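Broltham Marsh reopens its paths, and asks visitors to lower their expectations of otters

31 May 2021

Broltham Marsh Nature Reserve will reopen its full network of paths in June, after a winter in which a good part of it belonged to the river.

The reserve covers 623 acres of reedbed, wet meadow and what the map optimistically calls woodland. Visitors will once again be able to walk the whole of the Moussa Bank, the raised path along the southern edge, without borrowing somebody's waders.

"People ring up and ask what they are guaranteed to see," said Hanan Issa, reserve manager. "I tell them reeds. We are very strong on reeds. After that it depends on the weather, the time of day and how many of your children are shouting."

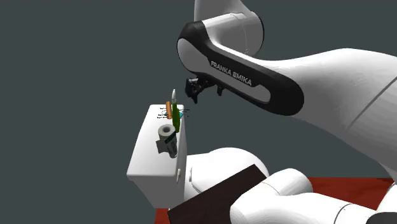
A Franka Emika arm with its gripper pointing down.

The spring bird survey, finished last month, recorded 94 species, including bittern, marsh harrier and three kinds of warbler that only Lama Sabbagh, the reserve's ecologist, can tell apart. Bitterns were heard booming from the northern reedbed on most mornings in April. They were seen rather less often, the bittern being a brown bird that lives in brown reeds and likes it that way.

Otters also live at Broltham. Their footprints turn up most weeks in the mud below Clemar Sluice, usually a few minutes after a coach party has given up and gone to the café.

There are 3 marked trails. The shortest takes half an hour and is suitable for pushchairs and wheelchairs throughout. The middle one crosses the wet meadow, where the reserve's ponies graze and where visitors are asked not to share their sandwiches, however sincerely the ponies seem to want them.

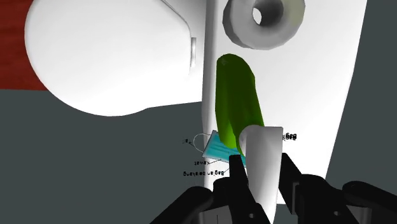
The longest trail follows the Moussa Bank to the old pumping station and back through the trees, and takes most of a morning. Stout shoes are advised. Last year's visitors' book contains several remarks on the subject of white trainers, and we have taken them to heart by putting up a sign.

The floating hide, known to staff as the Flotik, is also back in its proper place after spending February at the wrong end of the lagoon. It seats six, or four with rucksacks.

"It was quite a good spot, where it ended up," said Aino Juntunen, senior warden. "Plenty of teal. You just couldn't get to it."

Dogs are welcome on leads on the two shorter trails. They are not allowed on the Moussa Bank until the ground-nesting birds have finished, and the lapwings will enforce this themselves if necessary.

Entry is free. Parking costs £3 for the day, and the machine takes cards when it is in the mood. The gates open at eight and close at dusk.

Guided walks, led by Lama Sabbagh, can be booked at the visitor hut.

ENDS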